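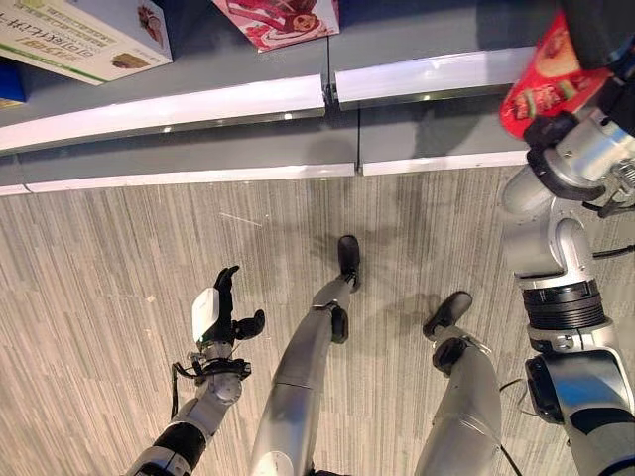
How do you face up snack shelves so they stay tidy?

Posted by shelfie_43
I help run the little snack corner at our place, one gray gondola unit with the white price strips along the front. Bags slump, boxes creep forward until they hang over the lip, and the bottles roll around if anybody lays them down. I spend way too much of my evening straightening! Do I need dividers, or is there some trick to it? I have 700 dollars for the whole corner and I'd love to keep most of it.

Gunther Ehlers
Don't buy anything yet. I did my first unit with a full set of Wulik dividers and ended up taking half of them out again in February, so learn from me. Sort by package first and flavor second. Anything that stands up by itself (chip canisters are the best thing ever invented for this) can go on the middle shelf in a single row, one color next to the other, set back a little from the strip so sleeves don't catch it. Bags are the real trouble. I put mine in shallow trays, standing, with the fullest ones at the back - they hold each other up.

Bottles go upright if your shelf height allows it. If it doesn't, lay them with the bases toward the front and put something behind the white lip to stop them, a strip of rubber mat works fine.

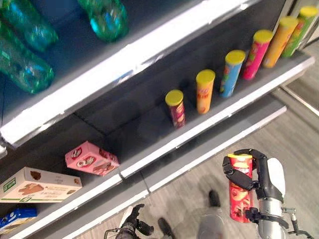 mapleandrye
I'd skip the rubber mat, it collects crumbs and you end up peeling it off to wash it. Drop the shelf below by one notch and stand the bottles up, ten minutes of work. Agree on the canisters though. Ours are on the middle shelf too and I hardly ever touch them.

tobyk
just get the Vikel trays, we have 41 of them and they're ok. check the depth before you order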